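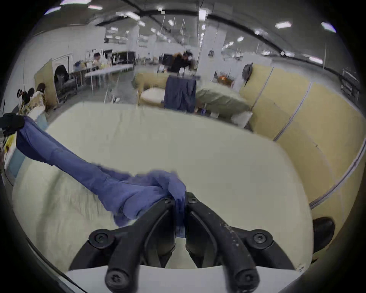
Notebook, Hutbridge floor, cloth station
December, entry started 8:40 a.m.

Task for this block is the blue garment on the padded surface. Same start as the last block: garment dropped in a heap, one gripper in each hand, spread it, fold it, leave it flat, hands back. The Kulimitz set now has 881 accepted episodes across all garments. Blue is still thin compared with the dark ones, so it gets the morning.

Ran five warm-ups before recording. Kept none of them. The first two were too fast for the wrist views to be any use, and in the third I let go of the cloth before the other side had a hold on it.

Things to hold to while recording:

Pinch a fold, not a single layer. Single layers slip when the cloth is pulled long, and then the episode has a regrasp in it that we have to label.

Keep one gripper still while the other moves. When both travel at once the tracking drifts, and Gallov's replay tool shows the tips passing through each other.

No bare hands on the cloth between start and stop. If a hand has to go in to free something, mark the episode "assist" and carry on. Assists go in their own folder and don't count toward the total.

Check both grippers for the green light before each start. Yesterday we lost four episodes to one side not logging, and it only showed up at upload.

The blue cloth has some stretch. It pulls out long and narrow and then creeps back when released, so the fold line ends up short of where you aimed. I started aiming past it. Not sure that's a good habit to teach the model. Left a note on the Valentini sheet to ask.

The sage-green sheet is staying on for now. It was going to be smoothed between episodes, but I'd like the creases left in. The last policy did fine on a smooth sheet and then grabbed at a ridge in the cover as if it were an edge of the garment. 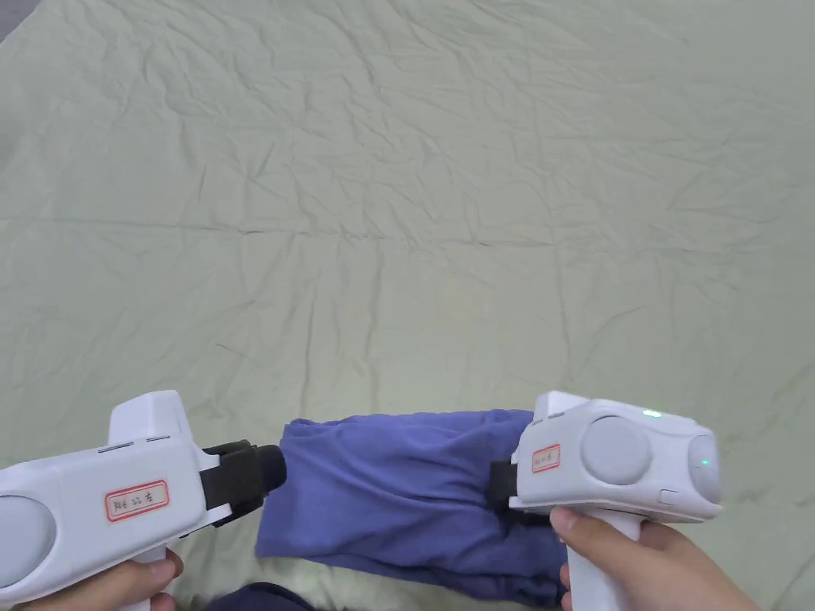
After the break, 11:15 a.m.

Changed the start position. The heap now goes down farther to the left in every second episode, because nearly all of the morning ones began in the middle. Reach gets awkward on that side and the elbows come up. Episodes are slower but usable.

Rejected five from this stretch. Two had the garment dragged off the pad, one was stopped early, and the other two had a sleeve of my own shirt over the lens. Roll sleeves up.

Scuffs on the fingers are getting worse. Grip seems the same so far. Wrote down the date of the last swap on the inside cover so we can compare if the slip rate climbs.
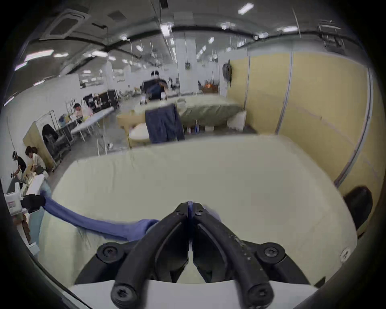 Page 47

Upload started 2:30 p.m. Wrist views first, head view after. Sync between them looked good on the ones I opened.

To do:
Retighten finger screws before the next block
Rename the assist folder so the script stops picking it up
Ask Gallov whether the replay tool can show gripper width as a number
Try one set with the blue garment started inside out

Next block is the navy one, same start positions, same rules.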